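Eltwood Hand Gripper: Set-up and Service Guide

Section 5. Faults and Safety

5.1 When the fingers will not let go

Most complaints we get about the hand gripper come down to one fault: the fingers close on cloth, the trigger comes back, and the cloth stays put. The older guide from Skovby called this "self-clearing." We have not seen it clear itself, and you should not plan a session on the assumption that it will.

Corentin Moulin logged 3,131 grasps on soft items in April. Of these, 13 ended in a jam that needed a hand to free it. That may sound like a small number. It is a small number until one of them pulls a fingertip into the linkage.

CAUTION: Never reach into the open frame above the body while the trigger is under load. The slots are wide enough for a finger and the struts do not give.

NOTE: The status log will usually report a jammed grasp as a good one. It knows the fingers are closed. It has no idea what they are closed on. Do not use it to decide whether the tool is safe to touch.

5.2 Freeing jammed cloth

1. Stop moving. Hold the gripper level and keep your own fingers where they are at the base of the yellow fingers.

2. Tell anyone working near you that you have a jam. A mask or glasses on the other person makes it harder to catch a nod, so say it out loud.

3. Ease the trigger forward slowly. If it moves freely and the cloth drops, go to 5.3. If you feel a click, stop. The Plovside sheet says to push through the click. We tried that and bent a link.

4. Take the weight of the cloth with your free hand. Do not pull up. Pulling up wedges the tips tighter, whatever you may have read.

5. Slide the cloth out sideways, between the tips, a little at a time. Keep your hand above the tips and out of the oval openings.

6. Check that both fingers return to the same angle. If one lags, put the gripper out of use and tag it.

5.3 Checking the grip before you go on

The Melis update claims to make this check unnecessary. Do it anyway, with thin fabric, and with anything large and round moved well clear of your wrist.

1. Read the code printed on the white sticker on the front of the body and write it in the fault sheet. Do not copy it from the box.

2. Pick up one piece of cloth and raise it. It should be held at the tips only, with no fold drawn down between the yellow fingers.

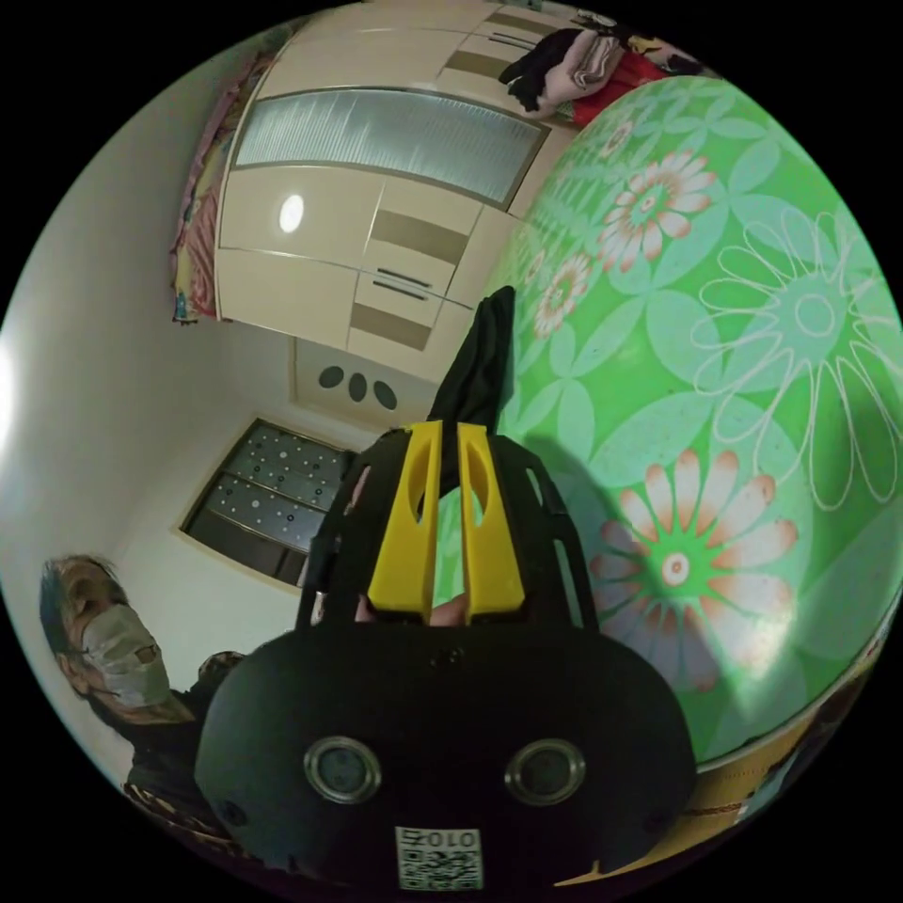
3. Release and repeat until you have five clean drops in a row. One stuck drop means starting the count again.

5.4 When to send it back

Return the gripper if it jams twice in one session, if the trigger clicks with no load, or if either finger shows a white stress line near the opening. Sveva Farina handles returns and will want the fault sheet with it. The 400-hour service is no substitute for a return, and the service shop does not test on cloth unless you ask.

Section revised 8 June 2021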